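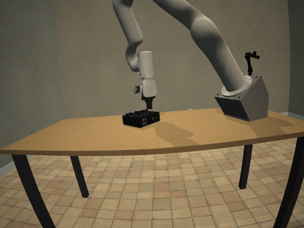 旧木桌面翻新：打磨、补色、上油，以及哪些步骤可以不理

更新于2023年9月2日

先说我的立场。网上教人翻新木桌面的文章，大半是卖油的人写的，剩下的多半抄自卖油的人。我自己弄坏过桌面，也救回来过，下面写的是我试过之后还愿意再做一遍的办法。凡是我没把握的地方会直说没把握，你自己掂量。

这篇只讲室内用的餐桌、书桌、工作台。户外家具、地板、砧板都不在内，别拿去套。

先弄清楚你的桌面是什么

很多人一上来就买砂纸，我劝你先放一放。桌面可能是实木，也可能是贴了木皮的板，还有可能是印着木纹的纸。三种东西远看差不多，打磨下去结果差得很远。

看侧边。实木的纹路会从桌面顺到侧边，在端头能看见年轮的截面。如果桌面纹路横着走，到了边上忽然换成一条笔直的封边，那多半是贴皮。再把桌子翻过来，或者钻到底下看一眼，背面跟正面纹路完全对不上号，也是贴皮的迹象。至于印刷纸，找一块有重复花纹的地方，同一个节疤隔一段又出现一次，就不用再往下看这篇了，擦干净继续用吧。

卖家写的“实木”二字我基本不信。有些只有桌腿是实木，有些是指接板，有些是实木框配贴皮芯板。指接板可以照实木处理，只是每一小段吃色深浅不一样，补色的时候要有心理准备。

木皮不是完全不能磨，但厚度常常不到一毫米，用电动砂光机几秒钟就能磨穿。磨穿了没有补救的办法，只能换皮或者刷不透明漆。所以贴皮桌面我只手磨，而且只用细砂。

再弄清楚上面涂的是什么

常见的有聚氨酯漆、硝基漆、虫胶、木蜡油，还有什么都没涂的。教程里爱说“滴一滴水看看”，水珠立起来就是有漆，渗下去就是没漆。这个测试有用，但只能告诉你表面还防不防水，分不出是哪一种漆。

找桌底或者抽屉后面一个看不见的角，用棉签蘸酒精按住半分钟。发黏、掉色，很可能是虫胶。没反应，换一点硝基稀释剂再试，软了就是硝基一类。两样都没反应，大概率是聚氨酯或者别的固化型漆。油蜡表面不会像漆那样软化，但棉签上会带下来一层脏黄色的东西。

我见过有人说用指甲刮一刮就能判断，我试过，刮不出来。

为什么要分？因为油要渗进木头里才有用，漆膜没去干净，油只会浮在上面，黏上灰，几个星期都不干。网上抱怨“木蜡油一直发黏”的帖子，我怀疑有一半是这么来的，另一半是涂太厚。

需要准备的东西

砂纸：120目、180目、240目。手磨再准备一块软木或硬橡胶的砂块。
吸尘器，带毛刷头的。
不掉毛的棉布，旧T恤剪开就行，洗过很多次的更好。
丁腈手套、口罩，口罩要能防细粉尘的。
油或硬蜡油，一小罐。
一个装水的金属桶，带盖。后面会讲它干什么用。
白色无纺布擦拭片，可有可无。
台灯，或者能斜着照的手电。

下面这些东西常被列进“必备清单”，我认为可以不买：木材活化剂、打磨后专用除尘湿巾、品牌专用上油海绵、油前底油。除尘用微微拧过的湿布擦一遍再晾干，效果我分不出差别。底油在某些针叶木上也许有用，硬木桌面我做过对比，两边摆在一起，请家里人指，没人指对过。

关于价钱，我问过Certhorpe家具店的翻新报价，一张普通餐桌2,541元，含取送。自己做的材料费是713元，其中砂纸和手套用完还剩下不少。省下来的钱看着不少，但你要赔上好几天不能用桌子，还有搞砸的风险。如果桌子是老物件，或者对你有别的意义，找人做不丢脸。

第一步：清洁

把桌上的东西全部搬走，电器拔掉插头再挪。桌子如果装了夹具、灯架、显示器支架，能拆就拆，拆下来的螺丝放进小袋子贴上标签。拆不掉的，用美纹纸把接触的边沿贴严。

用温水加几滴洗洁精，布拧到不滴水，顺着木纹擦。厨房里的桌子油垢重，可以换白电油再擦一遍，开窗。擦完等它干透。多久算干透，教程里从半小时到两天的说法都有，我一般放一夜。

别用醋。有人说醋能去污还能提亮，在含单宁的木头上，醋碰到铁屑会发黑，而你桌上有没有铁屑你是看不见的。

第二步：去旧漆

化学脱漆剂还是打磨，两派吵得厉害。我的看法是漆薄就打磨，漆厚又有雕花线脚就用脱漆剂。普通平桌面没有必要请出脱漆剂，气味大，残留清不净还会影响后面的油。

电动砂光机配120目，从一头开始，慢慢走，机器自己的重量就够了，不要往下压。压得越用力，圈痕越深，最后上油时全都会显出来。Tihomir Nedeljković在他的木工课讲义里写过一句“砂光机走得比你想的慢，再慢一半”，我觉得这句话比很多长文有用。

边角要格外留意。人会不自觉地在边上多停一会儿，结果边被磨圆，或者贴皮被磨穿。靠边两指宽的地方，我改用手。

怎么知道漆去干净了？喷一点点水雾，颜色均匀变深，就干净了。有浅色的斑块留着，说明那里还有漆。这个办法比肉眼看可靠得多，顺带还能把木毛立起来，下一遍磨掉。

第三步：换目数

120目磨完吸尘，换180目，再吸尘，换240目，到此为止。

有不少文章让你一路磨到400目甚至更高，说摸上去像丝绸。摸上去确实滑，但表面太光，油吃进去得少，颜色偏浅，耐磨也未必好。硬蜡油厂家的说明书常常就写着不要超过某个目数，去读你手上那罐的，别读博客的，我的也算。

每换一次目数，把灯放低，让光贴着桌面斜照过来。横着木纹的划痕只有这样才看得见。有划痕就退回上一个目数重来，不要指望下一个目数能盖住，它盖不住。我第一次就是偷了这个懒，上完油以后，桌子正中央一片月牙形的圈痕，只好全部磨掉。

最后一遍手磨，顺着木纹，用砂块包着240目，轻轻走完整张桌面。

第四步：压痕、烫痕和黑斑

压痕：木纤维只是被压扁，没有断。放一块湿布，用熨斗尖隔着布点几下，让蒸汽钻进去。浅的压痕能起来大半，深的起来一点。说能“完全恢复”的视频，请留意他们从来不用斜光拍。如果纤维已经断了，熨多久都没有用。贴皮桌面我不建议这样做，热气会让胶松开。

白色烫痕：通常在漆膜里，旧漆去掉它也就没了。网上有牙膏、蛋黄酱、吹风机各种偏方，牙膏是细磨料，蛋黄酱是油，都能让白痕看上去淡一些，我不认为它们治好了什么。既然你已经决定打磨，这一节可以跳过。

黑斑：水和铁跟木头里的单宁起的反应，常见于橡木、胡桃木。草酸能退掉它，这是少数我亲手验证过有效的办法。按包装比例化在温水里，刷满整张桌面，不要只点黑斑，否则会留下一圈浅印。等干，用清水擦几遍，再等干，再用240目轻走一遍。草酸有毒，粉末别吸进去，戴手套戴眼镜，打磨时口罩不能省。

裂缝：细裂缝我不补。木头随季节涨缩，硬填进去的东西过一个冬天又会裂，或者把缝撑得更大。能塞进硬币的缝再考虑填补，用与木色相近的木粉调胶。调色要偏深一点，浅色补丁比深色补丁刺眼。

第五步：要不要染色

我的建议是不要，至少先别要。

桌面打磨干净之后颜色会比原来浅，很多人心里一慌就去买色浆。先用布蘸一点水抹在桌面上，那个湿的颜色大致就是上完透明油以后的颜色。看过之后再决定。

一定要染，就在桌底试。商店里的色卡刷在什么木头上、刷了几遍，卡上往往不写，跟你的桌子没有关系。松木和樱桃木吃色容易花，怎么涂都可能有云斑，我对市面上的“防花剂”评价不高，有时管用有时不管用，我没找到规律。

染色要一口气涂完，中间不要接电话。涂上去几分钟后把多余的擦掉，顺着木纹收最后一遍。等它干到布擦上去不掉色。

第六步：上油

选油。亚麻籽油、桐油、硬蜡油，三样我都用过。纯亚麻籽油干得很慢，便宜，颜色会越来越黄。桐油防水好一些，但市面上标着“桐油”的罐子里有多少桐油，是另一个问题，翻到背面看成分。硬蜡油贵，好上手，适合头一次做的人。

Kerkico和Omerović两家的硬蜡油我都涂过，一张桌子各涂半边，中间贴美纹纸分开，用了一个冬天，到二月再看，左右没有看得出的区别。这只是一张桌子，说明不了什么大道理，但至少让我不再为罐子上的形容词多付钱。

开罐前摇匀，或者用木棍从底下搅起来，哑光产品尤其要搅，消光粉会沉底。

倒出一小摊在桌面上，用布推开，越薄越好。你觉得够薄了，再拿干布擦一遍，把浮油全部收走。收完以后桌面应该是润的，手指按上去不留湿印。留在表面没收走的油，就是日后发黏的那一层。

端头截面吃油特别快，会发暗，先涂别处，最后用布上剩下的油带过端头就够。

第二遍隔多久？看说明，再加上你家的天气。潮湿天我会多等一天。用手背贴一下，不凉不黏，就可以继续。两遍之间用白色无纺布擦拭片轻轻擦一遍，没有的话240目用旧了的砂纸也行。

涂几遍够？硬蜡油两遍。有文章说要涂7遍，有论坛帖子说9遍，我猜他们很喜欢涂油这件事。硬蜡油表面饱和以后，再涂上去的就是等着被擦掉的。亚麻籽油和桐油另当别论，可以多几遍，每遍都要薄。

沾过油的布怎么处理

这一段请不要跳过，我对别的事都可以半信半疑，这件事没有商量。

干性油氧化会放热，布揉成一团丢进垃圾桶，热散不出去，会自己烧起来。亚麻籽油、桐油、多数硬蜡油都算。用完的布立刻泡进装满水的金属桶里，盖上盖，放到屋外。或者一块一块摊平，挂在室外，互不重叠，等完全干硬再按当地规定扔。不要晾在车库，也不要“先放一下，等会儿再说”。

固化期间怎么用

摸上去干了不等于固化完。能不能放东西和能不能随便用是两回事。

头两天什么都别放。之后可以轻放，不要拖。热锅、湿杯子、橡胶脚垫，至少等说明书上写的完全固化时间过去，常见的是两到三周。橡胶脚垫尤其要小心，有些橡胶里的增塑剂会往油层里跑，留下洗不掉的印子。电器底下的小胶脚、键盘的防滑条都算，垫一张纸或毛毡最省事。

固化期间也别盖桌布、别铺塑料膜。“保护起来”听着很周到，油需要空气才能干。

日常维护

湿布擦，干布收，完了。

不必每月打蜡，也不必买什么养护喷雾。喷雾里常有硅油，喷上去当场发亮，等你以后想补油，新油会缩成一颗颗小点，怎么都铺不开。我接手过一张喷了多年的桌子，光清硅油就花掉一个周末，而且没有完全清干净。

什么时候补油？滴水，水不再成珠、慢慢往下渗，就该补了。只补用得多的地方也可以，油的好处就在这里，不必整张重来。补之前用擦拭片蹭掉表面脏东西，薄薄涂一层，收干净。

几个常被问到的情况

上完油摸着毛糙：木毛立起来了。等干，用240目以上的旧砂纸轻蹭，再薄涂一遍。

上完油一直黏：没收干净。用布蘸同一种油在黏的地方揉几下，新油会把旧油化开一些，然后立刻全部擦干。不行就用白电油擦。还不行，只能重磨。

颜色一块深一块浅：多半是打磨不均，粗的地方吃油多。也可能本来就是木头的脾气，先过一个月再看，深浅有时会接近一些。我说的是有时。

有缝隙往外冒油：正常，开孔大的木头会这样。头几个小时隔一会儿擦一次，别让它结成硬点。

桌面翘了：检查背面有没有上油。只涂正面，两面吸湿不一样，宽板容易翘。背面不用讲究，涂一遍薄的就行。已经翘起来的，背面补油以后放着等，能回来多少看运气，别拿重物去压。

能不能不去旧漆，直接涂：油不行。如果只是想让旧漆面亮一点，用细擦拭片和一点家具蜡，别叫它翻新就好。

留言补充

Mirjana Softić来信问，Pliduden出的水性硬蜡油能不能照这篇来做。水性的我只用过一罐，干得快，收油的时间很短，大桌面一个人来不及，要分段涂，接缝处容易留痕。其余步骤可以照搬，水雾起毛那一步要多做一次。更详细的我没有经验，等用完第二罐再补到这里。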